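4.3 Setting Up the Bedside Rail and Sleep Clock

This section covers installation of the Harnon 586 toddler bed rail and the first-time setup of the Ikance sleep clock supplied with the transition kit. Complete sections 4.1 (unpacking) and 4.2 (checking the bed frame) before starting.

The rail is intended for children who have moved from a crib to a standard single bed and can get in and out of that bed without help. Do not use it for infants or on a bunk bed, water bed or inflatable mattress.

CAUTION: The rail is not a substitute for supervision. Stop using it if any part is bent, cracked or missing.

4.3.1 Tools and parts

One Phillips screwdriver (not supplied)
Rail panel with fabric cover, already fitted
Base arms, 2
Anchor strap with buckle
Anchor plate
Bolts, 6 (one is a spare)
Sleep clock with power cord

Lay the parts out before assembly. The left and right base arms are different and are marked L and R on the underside. If the marks are missing, the arm with the buckle slot is the left one.

4.3.2 Attaching the base arms

1. Place the rail panel face down on a carpet or folded blanket.
2. Slide arm L into the left socket until the button clicks out through the hole. Repeat with arm R.
3. Insert two bolts at each socket and turn them by hand until they catch.
4. Tighten all four bolts with the screwdriver. Do not use a power driver. It will strip the inserts.
5. Pull firmly on each arm. There should be no movement at the socket.

The fifth bolt is used for the anchor plate in the next procedure.

NOTE: Panels sold before February have a single bolt at each socket. For these panels, use the instruction sheet packed with the rail. The two types of arm cannot be mixed.

4.3.3 Fitting the rail to the bed

1. Lift the mattress and slide both arms between the mattress and the bed base, with the panel upright on the open side of the bed.
2. Pass the anchor strap across the bed base to the far side.
3. Feed the strap through the anchor plate, fix the plate to the strap end with the fifth bolt, and hook the plate over the outer edge of the bed base.
4. Lower the mattress.
5. Pull the free end of the strap through the buckle until the panel is tight against the side of the mattress. Close the buckle.
6. Tuck the loose strap under the mattress. Do not leave it hanging where a child can reach it.
7. Push the panel outward at the top, the middle and both ends. If a gap opens between the panel and the mattress, tighten the strap and test again.

WARNING: A gap between the rail and the mattress can trap a child. If the gap cannot be closed, remove the rail and do not use it on that bed.

Check the strap once a week and each time the sheets are changed. Foam mattresses settle during the first month and the strap will usually need to be taken up.

4.3.4 Setting the sleep clock

The clock shows a steady amber light during sleep hours and a green light when it is time to get up. It has no alarm sound in the default mode.

1. Place the clock on a flat, stable surface out of the child's reach but within sight of the pillow.
2. Connect the cord and hold MODE until the display flashes.
3. Set the current time with the plus and minus keys. Press MODE to confirm.
4. Set the sleep time. Press MODE.
5. Set the wake time. Press MODE.
6. Press LOCK to disable the keys.

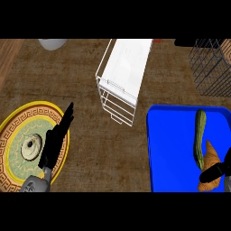 For the first few mornings, set the wake time to the hour at which the child already wakes. The child then sees the green light soon after opening their eyes and learns what it means. Once this is working, move the wake time later in steps of five minutes, with at least two days between steps. Larger steps tend to produce a child who stands at the door and asks when it will be green.

Keep the same wake time on weekends while the habit is forming. Naps can be handled with the separate nap timer - see section 4.5.

If the power fails, the clock keeps its settings but not the time of day. The display shows four dashes until step 3 is repeated.

4.3.5 Troubleshooting

Rail leans outward: The strap is loose, or the anchor plate has slipped off the bed base. Repeat 4.3.3 from step 3.

Button does not click into the socket: The arms are reversed. Swap L and R.

Light is too bright: Hold the minus key for three seconds with the lock off. There are three levels.

Light stays amber after the wake time: The clock is set twelve hours out. Check the AM/PM dot.

Error code 705: The cord is not fully seated. Unplug, wait ten seconds and reconnect.

Replacement straps and bolts are supplied by Skistden. Quote the model number on the label sewn into the lower seam of the cover. Covers in the Halás pattern are machine washable on a cold cycle and must be air dried.

Section revised May 12, 2022, H. Carrilho. Continue with section 4.4, Removing and Storing the Rail.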